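Filed under: Everyday Things A–Z > B > Bellows

26/06/2020
By Anel Rampersad

Print this entry | E-mail this entry

Bellows

A bellows is a thing that folds up and opens out again, usually with air inside it. I could leave it there, but I've been fond of bellows ever since I was small enough to be told off for squashing my uncle's accordion, so you're getting the long version!

The word is an odd one. It comes from the same Old English root as "belly", meaning a bag, and people still can't agree whether you have one bellows or a pair of bellows. I say "a bellows" for the squeezebox sort and "a pair" for the fireside sort with the two handles. Pravesh Motaung, who edits these pages, says I'm making that rule up as I go (I am, a bit).

The fireside kind

Most people picture this one first: two boards, a leather skirt tacked round the edges, and a nozzle at the front. There's a flap over a hole in one of the boards. Pull the handles apart and the flap lets air in; push them together and the flap shuts, so the air has to go out through the nozzle and into your fire. The leather dries out if you leave it hanging near the hearth, which of course is where everybody hangs it. A little leather dressing rubbed into the creases once a winter will keep it supple for years.

Smiths needed far more puff than that. A single pair stops blowing every time you open it, so forges either had two pairs worked in turn or a double-chambered bellows, where the lower half fills the upper half and a weight on top keeps the air coming steadily. The forge at Kokovo has a parish record from 1442 grumbling about the price of ox hide for "the great bellowes", and I find that very cheering, as Karabo Kruger was grumbling to me about exactly the same thing when he patched the present one.

Folds and why they matter

The folds are the clever part. A flat sheet of leather or card doesn't want to stretch, but crease it back and forth and it will open a long way with hardly any strain on the material. The corners are where it all goes wrong. On a square bellows each corner has to fold in on itself as the sides close, and that's where the pinholes turn up. Round ones, usually moulded in rubber, have no corners to worry about, though they tend to crack along the outside of each ridge instead.

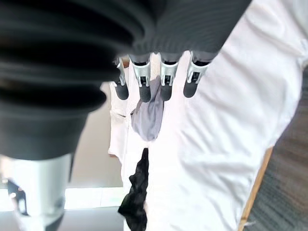

Black and charcoal bellows-like folds, with a row of metal brackets and dark rubber tips.

You'll find folded sleeves of this sort all over the place once you start looking. There's one over the gear lever in plenty of cars, others on the steering joints underneath, and a great big walk-through one between the carriages of a train or the two halves of a bendy bus. None of those are meant to blow anything. They just keep the muck out (or the passengers in) while the parts inside move about.

Music and cameras

Accordions, concertinas and harmoniums all breathe through a bellows, and so did every pipe organ before electric blowers came along. The organ at Vingate had a paid blower, one Johannes Mabaso, who got 2 shillings extra if there was a wedding. It has 638 pipes, so I think he earned it.

Old folding cameras have one too, to keep the light out while the lens moves back and forth. If you buy one second-hand, go into a dark room, put a small torch inside and look for little stars of light along the corners. Mine had so many that I gave up and bought a new bellows, and that cost me 80 pounds, more than the camera did.

See also: Accordion; Blacksmith; Hearth; Pipe organ; Pleat

Print this entry | E-mail this entry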